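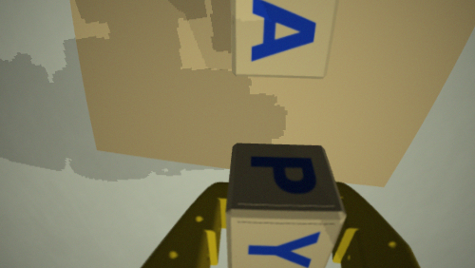
Letter block "P", held, with a second letter block further up on the tan panel (computer render).

Sports Governance, handout for week 7: who holds the purse strings?

Right, last week we got as far as club licensing and ran out of time, so I've moved the leftover bit on appeals to the reading list. This week is money, and in particular what happens when a national football association and the ministry that part-funds it fall out.

I'm going to use one case all the way through, the Ilon Football Union. It's a small body with 52 member clubs, a head office in Chornovol and one big sponsor, Ureo, whose name was on the shirts and on the league. Please read the case sheet before the seminar (it's short, I promise!).

The bare bones go like this. The Union gets its income from gate money, the Ureo deal and a yearly grant from the ministry. In June the ministry held back the grant and asked to see receipts for the women's under-age programme. The Union said its accounts had already been audited and it didn't have to show anyone anything twice. The ministry said a grant is public money and it could ask as often as it liked. I have some sympathy with both of them, which makes it a good case to argue over.

Three words I'd like you to get straight, as they got muddled in last year's essays:

Autonomy: the association runs its own elections, competitions and discipline without the government picking the people.

Accountability: whoever takes money has to be able to say where it went. You can have this and autonomy together, and most countries manage it.

Interference: this is the one everybody shouts about. Asking for receipts probably isn't it. Sacking the board and putting in your own people probably is. In between there's a great big muddy patch, and that's where I want you to spend your time.

Now, the clubs. Lulum Rovers, a second-tier side, wrote to the Union asking for its share of the league money, got no answer, and put 883 signatures from supporters on a petition. Look at who they sent it to. It went to the sponsor! Have a think about why a club might reckon Ureo would listen sooner than its own association would, and what that says about the Union's rules on member rights (section 2 of the case sheet).

For the seminar, come with a page of notes on whether the ministry should have paid the grant while it waited for the receipts. Pick a side, even if you change your mind halfway through. Bring the case sheet too, on paper if you can, as the sockets in that room are hopeless.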